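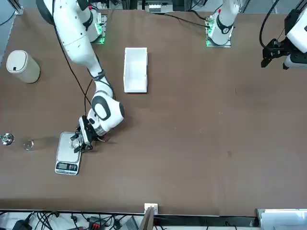

I came to the kitchen scale late and grudgingly. My mum cooked by the mug and the fistful, her mum did the same, and I spent twenty years quite proud of my own wonky fistfuls. Then I bought a second-hand Lendo for making soap (a phase, don't ask) and now I can't boil rice without it.

Glass is what got me hooked. I have a cupboard of little clear cups, the sort you'd use for a nip of espresso or a fussy dessert, and I'd always assumed they were all the same. They are not! I put one on the platform and it came up at 167 grams. Its neighbour, same shop, same shelf, was 24 grams lighter. I weighed the whole cupboard that evening while the pasta went gluggy.

So now I weigh the cup first, every time, and then hit the tare button. If you've never used tare, it sets the display back to zero with the cup still sitting there, and you pour until you've got what you want. Cream for panna cotta, 80 grams a cup, and they all set at the same time and nobody at the table gets the stingy one. It's also saved me an awful lot of washing up, because the measuring jug hasn't left its hook since November.

A few things I've picked up along the way. Put the scale on a big flat table with plenty of room around it. My old bench had a slope you'd never notice until a mandarin rolled off it, and the numbers wandered all over the place. Set the cup down gently, in the middle. Wait for the display to settle before you start pouring, which I'm still hopeless at.

As for which one to buy, I borrowed a Trolard and a Matheson from friends and baked the same lemon slice on both. The Matheson has a lovely big display but goes to sleep while you're zesting. The Trolard stays awake, and its buttons are stiff enough that I don't bump them with my elbow. Both agreed with my Lendo on a 100 gram block of chocolate, at least until I ate some of it. I've gone back to the Lendo for now, soap smell and all.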